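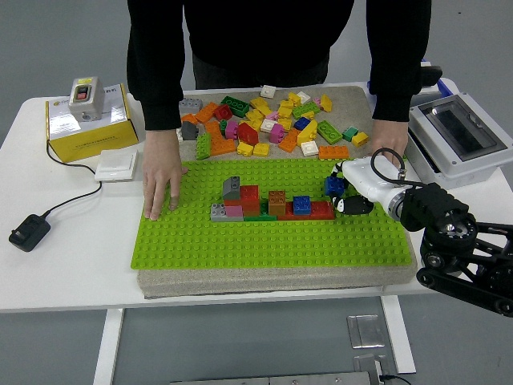

Szymon Kwiatkowski wrote in to ask why the toy library in Jarville charges a deposit on building sets when the puzzles and board games go out free, and whether it would be simpler to put everything on the same footing. Other members have raised the same point at the desk, so the reply takes up most of this item.

The deposit was brought in when the lending shelves moved from the back of the Minau Street hall to the front room. Before that, building sets were lent on trust, and they came back short more often than anything else we own. A puzzle with a missing piece can be spotted in an evening by the next family that borrows it. A tub of bricks can be short for a year before anyone tries the model on the card and finds the long plates are gone. By then there is no way to tell which household had them.

The deposit is 2 dollars per set. It is returned in full when the set comes back, and small losses are ignored. We keep a tub of odd bricks under the counter for filling gaps, and most sets can be made good from it on the spot. The deposit is kept only if the set comes back without its baseplate or its card, as those are the two parts we can't replace from the tub.

On the question of treating all items alike, we did try it. For one season every item carried the same deposit. Loans of picture puzzles dropped, and several grandparents who had been coming in for years told us they didn't carry cash and would leave it. The rule went back to building sets only, and it has stayed there. Members who find even the small deposit awkward can ask to have it waived. You don't need to give a reason, and the waiver is noted on your card so you won't have to ask again.

What is on the shelves

The collection now stands at 1770 items, of which 239 are building sets. The rest are puzzles, board games, wooden trains, dolls' houses, dressing-up boxes and outdoor toys. The outdoor toys are kept in the shed and need to be asked for.

Building sets are sorted by size of piece. Large-piece sets for the youngest children have a yellow label and are on the lowest shelf. Standard bricks have a blue label. Sets with axles, gears or motors have a white label and are kept behind the counter, and we ask that an adult sign for them. Please put sets back on the shelf they came from if you decide not to borrow them. A white-label set left among the yellow ones is a problem for anyone with a toddler.

Baseplates are lent separately. This is new, and some people have missed it. They used to be packed in with the sets, and the larger ones cracked at the corners when the lids were forced down. They now stand upright in the rack by the window. You may take one with any blue-label set at no extra charge. Please carry it flat in a bag and keep it out of a hot car.

Cleaning

We are often asked how the bricks are cleaned. Each returned set is tipped into a mesh bag and soaked in warm water with dish soap, then rinsed and laid out on towels. Drying takes longest. In winter it can be two full days before a set can go back out, and that is why a set you returned in the morning may not be on the shelf for your neighbor in the afternoon.

Please don't put our bricks in the dishwasher or the washing machine at home before bringing them back. The thought is kind, but the heat warps the thin plates, and bricks that have warped even a little won't grip. If something sticky has been spilled, bring the set back as it is and tell us at the desk.

Motors and battery boxes must never be soaked. Wipe them with a dry cloth and take the batteries out before you return them. We found one box badly corroded last year and had to throw it away.

Storage at home

A few members have asked what to do with bricks of their own once the children's collection has outgrown its tub. Sorting by color looks tidy but makes building slower, as a small red piece is hard to find among other red pieces. Sorting by shape works better. For a small collection, four tubs are enough: plain bricks, flat plates, slopes and odd shapes, and everything with wheels or hinges. Shallow tubs are better than deep ones. An old bedsheet on the floor also works well and can be gathered up by the corners at bedtime.

Donations

We are glad to have donated bricks, loose or in sets, with or without the box. We can't take soft toys or anything that plugs into the wall. The Ziółkowski family gave us a large bag of mixed plates last June, and Ranix, the hardware shop on the corner, has let us have its old parts drawers, which now hold the wheels and hinges.

The fund for the new shelving needs 600 dollars more before we can place the order. There is a jar at the desk.

The front room will be closed on 23 March 2019 for the yearly stock check. Nothing will be lent that day, but returns can be left in the covered bin by the side door. Anything due on that date is extended by a week, and there is no need to call us about it.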